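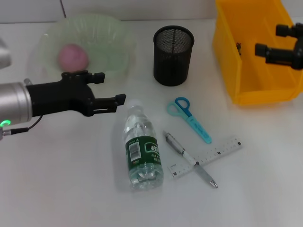
Left gripper drifts on a two-arm table cell, is it worth buying the calibration kit?

hoteck_bench
Posted June 2020

We run a two-arm tabletop cell for sorting small stuff: bottles, pens, scissors, a ruler, into a bin or a bowl. Left arm has a two-finger gripper on a round wrist with a green status ring. It used to close on a bottle dead center. Now it closes 3 mm to one side, and on the pen it misses outright. Right arm is fine. The Civeo rep says I need their calibration kit and a service visit. The ring stays green the whole time, so as far as the controller cares, all is well. I have my doubts about both the rep and the ring.

Gretbridge77
Green only means it has power and no fault. It won't tell you the fingers are straight. Before you pay anyone, kill the power, lock it out, and wiggle each fingertip by hand. If one moves and the other doesn't, you have a loose screw in the gripper body. I have never seen one of those kits fix a loose screw — they just measure it for you. Look at the wrist cable too. If it pulls tight at full reach it can drag on the connector, and then you get dropouts that look like drift.

After that, put a ruler flat on the table, jog the fingers down to the same mark 5 times at low speed and write down where they land. Same error every time means the offset is wrong. Different every time means something is loose or worn.

kan_104
just redo the home position, worked for me

Gretbridge77
It might, for a week. If a finger is loose, homing hides it until the next hard bump. Do the wiggle test first, then home it.

hoteck_bench
Lower finger moves, upper doesn't. Rep still wants to sell me the kit.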